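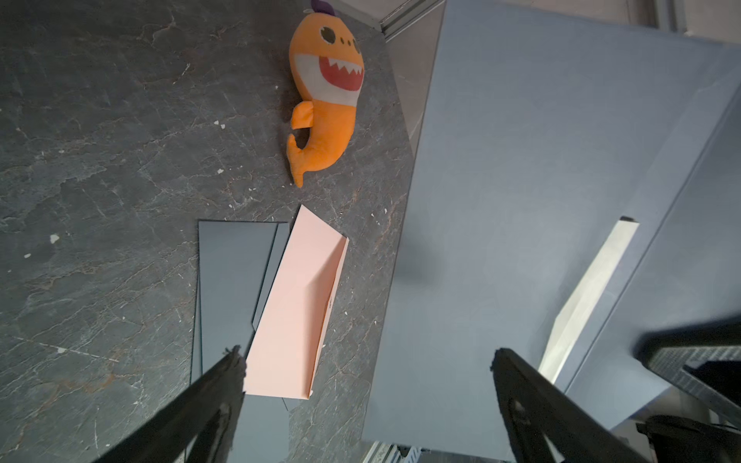 Early Years Practice, Unit 3: Comfort Objects and Settling In
Handout for the October intake
Tutor: Solange Lachance

Reading before the session: chapter 4 of the course reader, and the two case notes at the back of your folder.

What we mean by a comfort object

A comfort object is a thing a child uses to calm down or to feel safe when a parent or carer is away. It may be a soft toy, a blanket, a muslin square or the sleeve of an old jumper. Plush animals are common, and they need not look gentle to an adult. A shark with a mouthful of teeth can do the job as well as a rabbit. The child chooses, and adults seldom have much say in it.

In the reader you will meet the older term "transitional object". It comes from work on how babies come to see themselves as separate from the person who looks after them. For this unit either term is fine in written work, but keep to one throughout.

Not every child has one. Do not note the lack of one as a concern on the settling-in form.

Settling in at Plamthorpe

The placement nursery has 58 children on its register. Each new child has a key person and a staged start: an hour with the parent in the room, then a short separation, then a half day. Some children move through this in a week. Others need a month.

Weronika Żak, who supervises placements there, asks students to follow these points:

Learn the name of the object and use it.
Do not take it away as a punishment or hold it back as a reward.
If it has to be put down for painting or meals, agree with the child where it will go.
Tell the key person at once if it goes missing.
Ask the family before washing it. The smell often matters to the child.

Case note A

A boy of three arrives each morning with a blanket and will not let go of it to wash his hands. Staff disagree. One wants it left in his bag until home time. Another wants him to keep it and give it up when he is ready. Read the note and decide what you would try first, and what you would say to his mother at pick-up.

Case note B

A girl who has been settled since the spring starts to ask for her toy again after a new baby is born at home. Her father is worried that she is going backwards. Consider what else you would want to know before you answer him.

Written task

Write up one of the two cases, up to 3000 words for the full award or half that for the certificate. Use at least two sources from the reading list. Change all names of children and families in anything drawn from your placement.

Hand in to Suleiman Haruna in room 131 by 4 pm on the last day of the month. Extensions go through him as well.

Next session: sleep and rest times. Bring your placement diary.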